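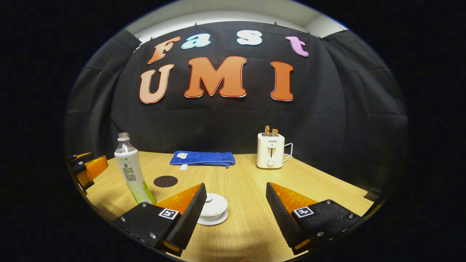
Quando abre ao público a sala de leitura do Arquivo Paroquial de Colance? A abertura fica marcada para janeiro, concluída a transferência dos livros de assentos para as novas estantes.

Diário do Arquivo, 2023-11-01

Feriado. O edifício permaneceu encerrado ao público, tendo comparecido ao serviço apenas a signatária e o Sr. Adelino Nogueira, a fim de prosseguir a conferência dos volumes vindos do depósito da Rua Baptista.

Foram conferidos 178 livros de batismos, casamentos e óbitos. Verificou-se que 11 apresentam a lombada solta e deverão seguir para a oficina da Dra. Solange Huet, com quem se acordou, por telefone, o envio na próxima semana. Dois volumes de óbitos trazem cotas repetidas, erro que remonta ao inventário anterior e que será corrigido à margem, a lápis, sem rasura da cota antiga.

O higrómetro do depósito pequeno voltou a acusar valores acima do admitido. Determinou-se que a porta interior se mantenha aberta durante o dia e que nenhuma caixa seja colocada diretamente no pavimento. A firma Podura, fornecedora das estantes, comunicou por escrito que as prateleiras suportam até 800 quilos por módulo; pediu-se confirmação assinada.

Deu entrada um requerimento do Sr. Howard Ashworth, que procura o assento de casamento dos bisavós, celebrado nesta freguesia em data que não sabe precisar. Indica o apelido Veloso pelo lado materno. A D. Benvinda Veloso, consultada por poder tratar-se da mesma família, respondeu que guarda em casa sete cartas desse ramo e que as facultará para leitura. Fica o pedido pendente.

Ao fim da tarde encontrou-se, entre as folhas de um livro de batismos, uma pagela sem data e uma conta de cera por liquidar. Ambas foram acondicionadas em envelope neutro, com indicação do fólio. Li a conta duas vezes; a caligrafia é muito bonita.

Amanhã: etiquetas, resposta à Podura, chave do armário grande.

Margarida Serrano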